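**Unit 3: Folding knits and fleece on a soft surface**

Read this before the practical. Bring one zip-up top and one flat board.

Most folding guides assume a table. Most people fold on the bed. The Zanwood method (the one in your reader) claims a fleece top can be done in 16 seconds on any surface. I have my doubts. Their trial logged 2,189 folds, and as far as I can tell every one was done on a hard counter by staff who fold all day.

What we'll test:

1. Zip closed or zip open? Zanwood says closed. Perkwood says it makes no difference. Try both and write down which one buckles.
2. Does a board help? It gives you an edge to line up against. It also slides on a quilted cover, a problem neither source mentions.
3. Where to pinch. The usual advice is "at the seam." On thick fleece a seam pinch can drag the whole panel with it, so compare it with a pinch at the hem corner.

Smoothing: I don't accept that you must smooth after every fold. Do it once after laying out and once at the end, then compare with a partner who does it the long way.

Hoods and high collars are where the tidy diagrams fall apart. The Raritz chart leaves them out. Fold the hood down onto the back first, or leave it for last, but say in your notes which you did.

Do 3 folds per method. That's too few to prove anything, so please don't write "proves" in your report.

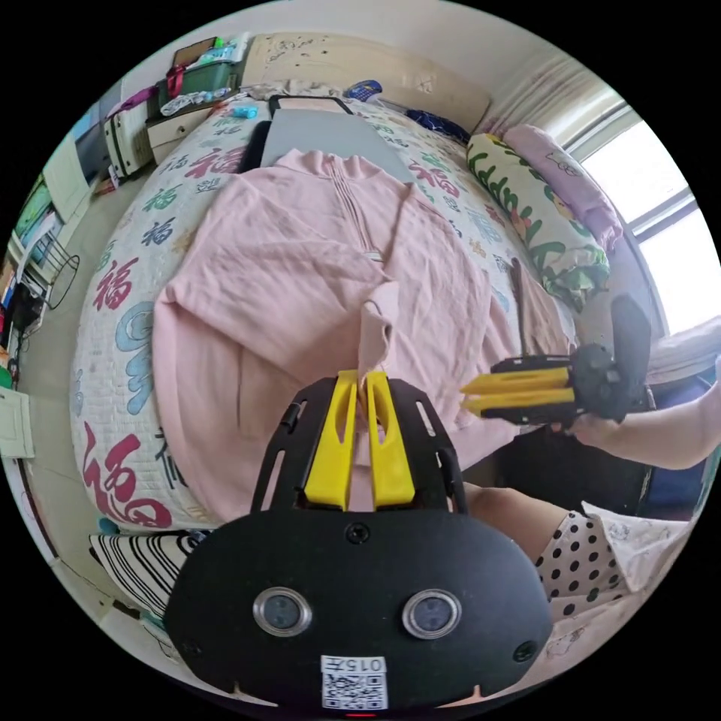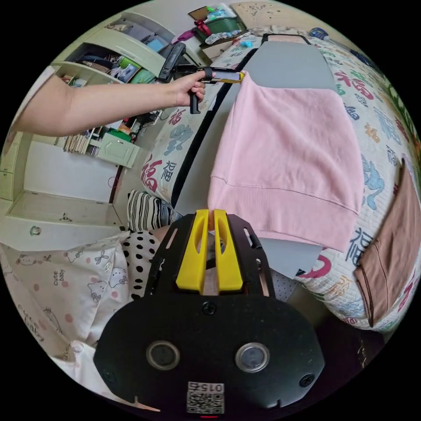
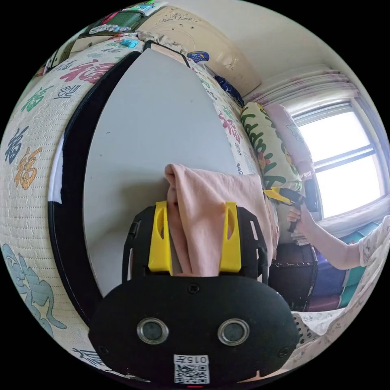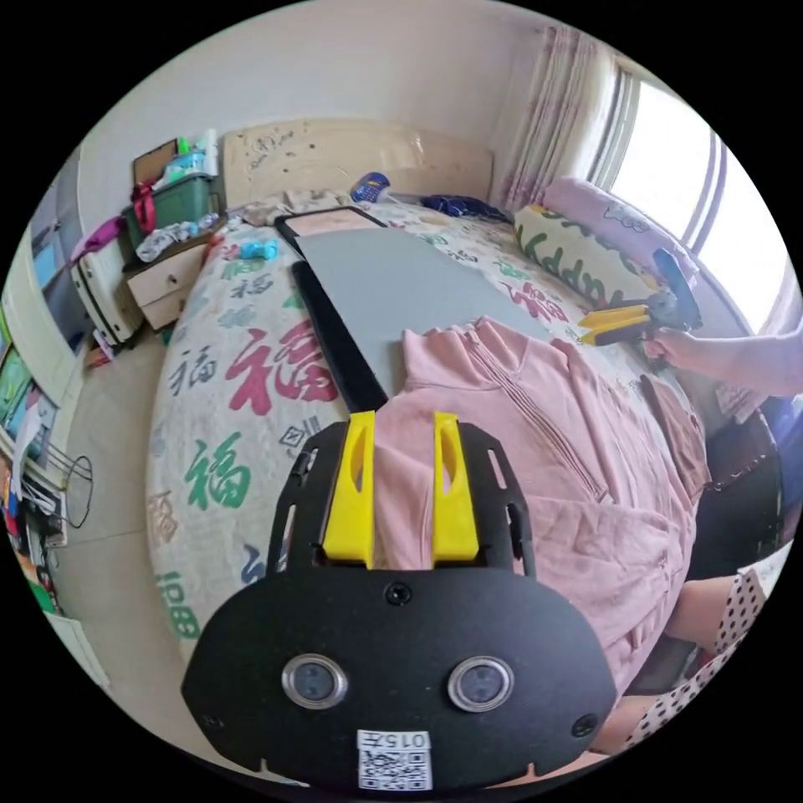
*Fig. 3. Pink fabric and a gray board on a bed with a printed cover.*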